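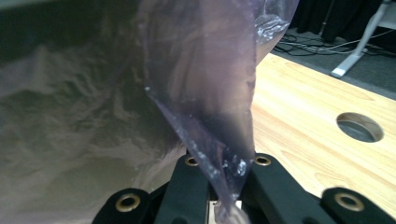
Bin liners are supplied to all residents of Folham Court as part of the household service, and the questions answered on this page are those most often put to the Residents' Office on the subject. The standard liner is a thin bag with a purple tint. The film creases readily and clings to itself, and a bag gathered to a narrow twist, with several layers lying together, looks a good deal darker than the same bag opened out. Residents are asked to read the answers below before contacting the office.

Folham Court > Living Here > Waste and Recycling > Bins and Liners: Your Questions

Residents' Office, Folham Court
Last reviewed: June

SUPPLY OF LINERS

How many liners will I receive?

Each flat is issued with one roll of 30 liners at the start of the tenancy. A further roll may be collected whenever the first is finished. Flats with four or more residents may collect two rolls at a time.

Where do I collect a new roll?

Rolls are kept at the reception desk in Sillano House. The desk is open from 8 am until 6 pm. Please give your flat number when collecting. Rolls cannot be left outside doors or in the post room.

May I use liners that I have bought myself?

Yes. Any liner may be used in the bins inside your flat, provided that it fits the bin and can be tied securely. Carrier bags are not suitable for kitchen waste, as many have small holes in the base.

Who supplies the liners?

The present supplier is Zorkier. Comments on the quality of the liners should be sent to the Residents' Office and not to the supplier. If a roll is faulty, please return what is left of it to reception, where it will be exchanged.

FITTING A LINER

How should the liner be fitted?

1. Empty the bin and wipe the inside with a cloth. Allow it to dry.

2. Tear one bag from the roll along the perforation.

3. Find the open end. If the two sides are stuck together, rub the edge between finger and thumb until they part.

4. Shake the bag open and lower it into the bin, closed end first.

5. Press the bag down gently until it reaches the base.

6. Fold the open edges outwards over the rim and draw them down evenly on all sides. On a small round bin the liner may be long enough for the spare film to hang loosely down to the base. This is quite acceptable, and a table is a convenient height at which to do the work. 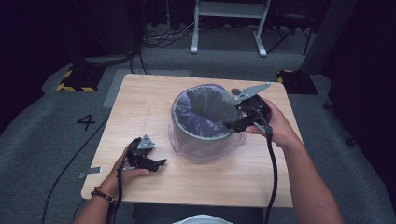

7. Smooth the fold at the rim and return the bin to its usual place.

The liner is too large for my bin. Is a smaller size available?

A smaller size is held for bathroom bins and may be requested at reception. Residents who prefer to use the standard liner throughout may gather the spare film at one side of the rim and tie it in a loose knot.

The liner slips into the bin when it is filled. What can be done?

This usually means that too little of the bag has been folded over the rim. Take out the waste, draw the bag up and make a deeper fold. Heavy items should be placed in the bin and not dropped.

May I keep spare liners at the bottom of the bin?

You may do so if the bin is clean and dry. Please do not store them beneath a liner that has leaked.

EMPTYING AND DISPOSAL

When should a liner be changed?

Kitchen liners should be changed at least every two days, and sooner if the bin contains meat, fish or dairy waste. Other liners should be changed when they are three-quarters full.

How should a full bag be closed?

Gather the edges together, twist the neck and tie it firmly. Any bag weighing more than can be lifted comfortably with one hand should be divided between two liners.

Where should full bags be taken?

Bags should be taken to the bin store in Tan Yard. The door code is 421 followed by the hash key. Bags must not be left in corridors, on landings or beside the lifts at any time.

Can the liners be recycled?

No. Used liners go into general waste. Recycling should be tipped loose into the correct container in the bin store, and the empty liner may then be used again if it is clean.

CHARGES

Is there a charge for liners?

There is no charge for the liners described on this page. A charge of £20 is made where a bin provided with the flat is lost or damaged beyond use.

Is there a charge for bags left in shared areas?

A written reminder is sent on the first occasion. Where the Residents' Office has to arrange a special clearance, the cost is passed on to the flat concerned, up to a limit of £100.

How may I dispute a charge?

Please write to the Residents' Office within 30 days of the date on the notice, giving your flat number and the reason for your objection. No payment need be made until a reply has been sent.

This website uses cookies to remember your preferences. By continuing to use the site you agree to our use of cookies. Accept | Manage settings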